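Washing-up of a different sort this month: tubs and crates. I've been meaning to write about the sorting room at MacKinnon for ages, and after a cold July of hauling winter clothes in and out of the place, I've finally got opinions (lots of them!).

Quick background if you're new. I help run a clothing swap out of the old Nastitz building, and everything that comes through the door has to go through a tub, then a crate, then a rail. We moved nearly 3,000 pieces last season, mostly jumpers and kids' trackies, and the crates copped a hiding.
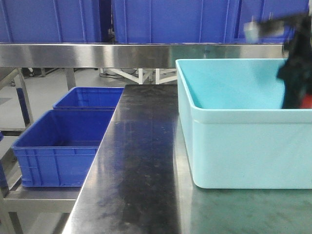
My favourite bit of the whole setup is the steel table. We got it from a bakery clear-out at Clurell for $104, and it's heavy as anything, but nothing snags on it and it comes up all right with a hot cloth. I like one pale tub up on the steel for whatever's being sorted, with the royal blue crates down low on the rack to the left, because then I only ever have to drop things down and never lift them up. My back is very grateful. The pale colour is a bonus too, as dark stuff shows up against it and you don't leave a lone black sock behind (I've done it more than once).

The table does show every smudge, mind you. I used to chase the streaks with vinegar and newspaper like my nan did, and now I give it a wipe at the end of the day and go home.

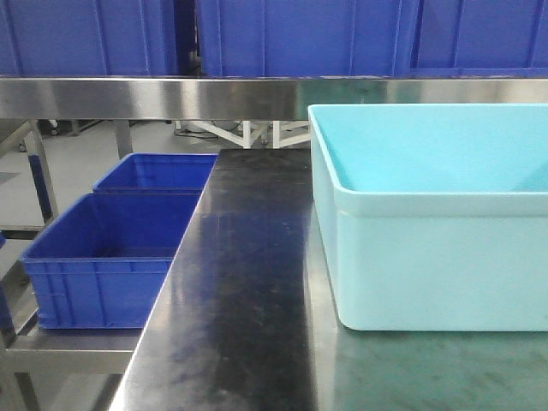 Do you need lids for the crates? Only if they're going in the back of a ute or sitting in a shed over winter. Ours live indoors and get emptied so often that the lids ended up in a pile behind the door, being tripped over.

What I'd spend money on instead is decent handles. We had some cheapies from Ekudard at first, and once they had 40 pairs of jeans in them the grips dug into your fingers something shocking.

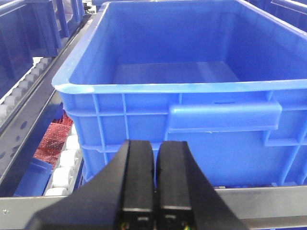
A proper moulded grip with a bit of a lip makes such a difference, and so do ribbed sides, which don't bow out when you overfill them (and you will overfill them). Two people per crate for denim, still. I'm stubborn about that one.

Next job is labels. I've tried masking tape and it curls, I've tried texta straight on the plastic and now one crate says COATS forever. If you've found something that sticks and then comes off again, pop it in the comments, I'd love to know before the spring lot starts turning up!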